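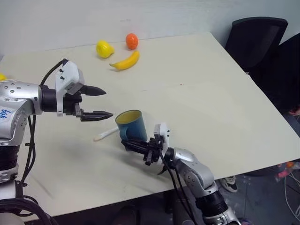 Page 2 of 6

Thread: White tabletop for a play kitchen corner, yes or no?

tidewrack
Going back to what I said on the first page. I still don't buy that white is a good color for a kids' table. Sure, the lemon and banana look cheerful on it, and that blue mug with the yellow inside really stands out. Everything looks good on white in a photo. Show me the same top after a winter of markers.

pinhook88
We've had a white Bonon top since September and it wipes clean. Marker too, if you get to it the same day.

tidewrack
"If you get to it the same day" is doing a lot of work there.

mossgate
Can we talk about the fruit? I'm tired of the glossy plastic kind. Every set I've bought has a red-orange orange that looks more like a tomato. The Falteck set was the same, and the shine wore off the lemon first. My sister still has fruit from 1988 that looks better than any of it.

pinhook88
My kids don't care what shade the orange is. They care that it rolls off the table.

mossgate
Mine care. The little one called it a tomato for a month and argued with her grandmother about it.

oldlarder
I'd skip the 104-piece Kahraman box everyone keeps linking to. Most of it is slices and tiny eggs that end up under the couch. A lemon, an orange, a banana, a mug and a spoon get played with more than the whole box did at our house. I gave ours away with half the pieces missing and the next family didn't notice.

quillback
Disagree. Mine sort the little pieces for an hour at a time. And a white spoon-like thing on a white table? Good luck finding it at cleanup. I'd put a tray under the small stuff or pick a darker top.

oldlarder
An hour, with the tiny eggs? I'd like to see that.

quillback
Come over at 4 p.m. and bring earplugs.

tidewrack
The spoon thing is a fair point, and it's another one against white. Has anyone owned the Trullbridge top for more than a year? The store page says it won't yellow, but every store page says that. I don't want to hear from people who got it last month.

pinhook88
Two years here, in the other room. Slight yellowing by the window, none anywhere else. The corners have chipped, though, and I wouldn't pay full price again.

tidewrack
Thanks. So it yellows. I'm going to look at the gray one.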